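Opinión

El escurreplatos no se moja

Greer Leckie

El taller de robótica del instituto de mi hija presume de cifras. Durante el curso, los alumnos han lanzado 691 intentos de colocar un vaso en un escurreplatos y han anotado 247 aciertos. El folleto que nos dieron a los padres redondea a su manera: «Casi 300 vasos colocados». No se ha colocado ninguno, porque no hay vasos. Todo ocurre en un simulador, y las piezas que el centro encargó a Ullier para montar una mano de verdad siguen en su caja hasta abril, si hay suerte.

No tengo nada contra los simuladores. Los pilotos aprenden en ellos y bien está. Pero los pilotos acaban subiendo a un avión, y los quince alumnos de Madhu Solanki presentarán su proyecto, compartirán la nota y pasarán de curso sin haber apretado un tornillo. Cuando se lo planteé a Solanki, que da la asignatura con más horas de las que le pagan, me contestó que en pantalla nadie se corta ni se rompe nada. Cierto. También es lo que me preocupa.

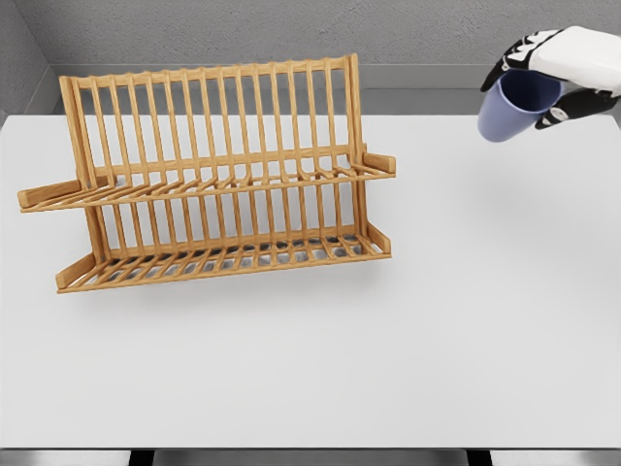 Mano robótica simulada con un vaso azul y escurreplatos de madera, en el proyecto de los alumnos.

Fíjense en la mesa: blanca, despejada, iluminada con suavidad. Ni una gota de agua, ni un plato apilado a medias. Mi cocina no ha tenido ese aspecto ni el día que nos dieron las llaves. Un vaso que resbala por el jabón enseña en un segundo más sobre el rozamiento que una tarde entera moviendo valores en un menú, y encima obliga a buscar la fregona.

Callum Carnegie, el otro profesor del taller, defiende que lo importante es el método: formular una hipótesis, cambiar una sola cosa, volver a probar. Le doy la razón a medias. Vi a dos chicas discutir un buen rato sobre el ángulo de la muñeca, y discutían con argumentos, cosa que no siempre consigo en mi casa. Eso vale. Lo que no acepto es que se llame «competencia en robótica» a lo que es, de momento, competencia en un programa.

El concurso Brosia, al que se presentan, tampoco ayuda. Puntúa sobre 100 y reserva la mayor parte a la tasa de aciertos dentro del simulador. Los chavales, que no son tontos, ajustan todo para ese vaso y ese escurreplatos. Pregunté qué pasaría con una taza con asa. Silencio, y luego una risa.

Pediría poco. Que el folleto diga «simulados» donde ahora no dice nada. Que Brosia incluya un objeto sorpresa. Y que, cuando se abra por fin la caja de Ullier, alguien lleve un vaso de casa, a ser posible de los feos.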